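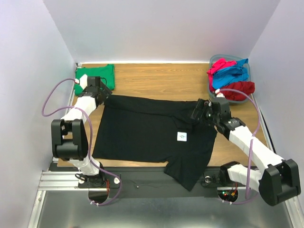

8th October, Siltelgate

Woke before the alarm because of the roosters. The guesthouse has two and they answer each other from opposite ends of the yard. Coffee at six, bread with a boiled egg, then down to the landing for the early ferry to Worell.

The crossing is supposed to take 30 minutes. We left late, as a truck loaded with onions had to be backed on twice before the ramp would close. I stood on the upper deck with my bag between my feet. The river is brown and very wide at this point and there was a light wind from the south, enough to keep the flies off.

On the far side I took a shared taxi up to the crossroads and walked the rest. The track to Worell is sand for the first half and hard red dirt after that. I should have worn the boots. The sandals rubbed in the same spot as they did in September and I have the plaster on again tonight.

The harvest dance was due to start at ten. It started after one. People came in from the other villages on foot and on the backs of carts, nearly 200 by the time the drums were set out, and benches were carried over from the school. I paid 80 for a plate of rice and fish and ate it under the big tree with some of the drummers. They wanted to know how cold it gets at home and did not believe my answer.

The dance was shorter than I had read it would be. The masked figure came out from behind the grain store, went around the circle three times, and chased the older boys toward the well. The small children screamed and ran and then crept back to be chased too. I took no pictures during that part. I had asked beforehand and was told it was better not to.

Walked back at four. Missed the taxi and waited at the crossroads with a woman selling limes. Bought six, which was more than I needed. The last ferry was full but we all got on.

Supper at the Chuang, noodles again. The bus to Bolix is 4,000 if I buy the ticket at the depot, and more if I let the guesthouse arrange it. Will go to the depot first thing.

Washed two shirts and the socks in the bucket. Need to find: blister plasters, batteries for the flashlight, small bills. Power went off at nine, so the rest of this is by candle and I am stopping.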